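## 8. Bagging task: safe working rules

These rules apply to every two-arm station running the Pallthorpe packing routine. Keep hands outside the front rail while either arm is powered.

1. Check that both mounting plates are bolted tight to the rail.
2. Stand the bag upright with its opening facing up.
3. Start at low speed. Limit the load to 500 g per bag.
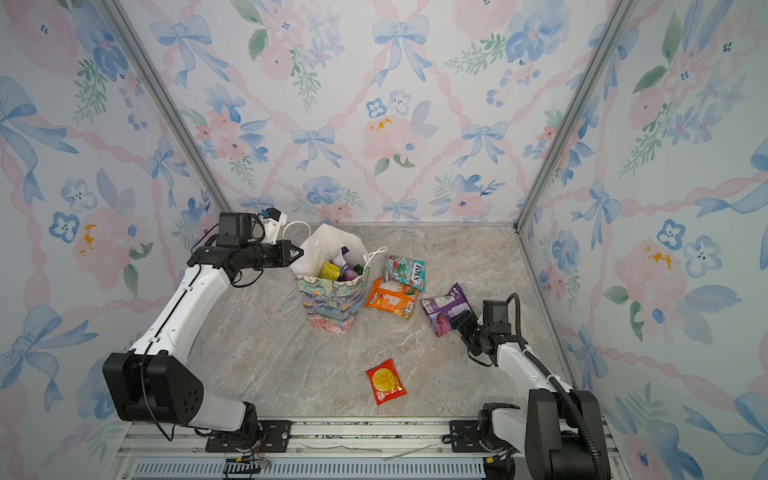

*Fig. 8-1. Left gripper at the bag, right gripper on a purple chip bag.*

4. Hold the bag by its rim. Do not let a finger close on a handle.

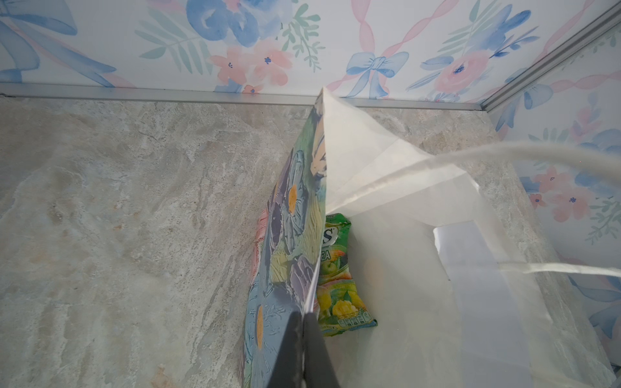
If the rim folds or tears, press Stop and replace the bag. Do not straighten it by hand with the power on.

**Caution:** Arm cables must stay clear of the bag handles through the full reach of both arms.

5. After 22 cycles, stop and inspect the finger pads. Log any wear under code 614.
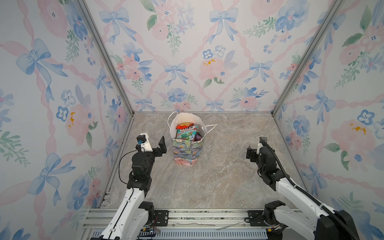

*Fig. 8-2. Both arms at the bag, with items in the opening.*

**Note:** Changes to speed or load limits must be approved by Danylo Boiko before the next run.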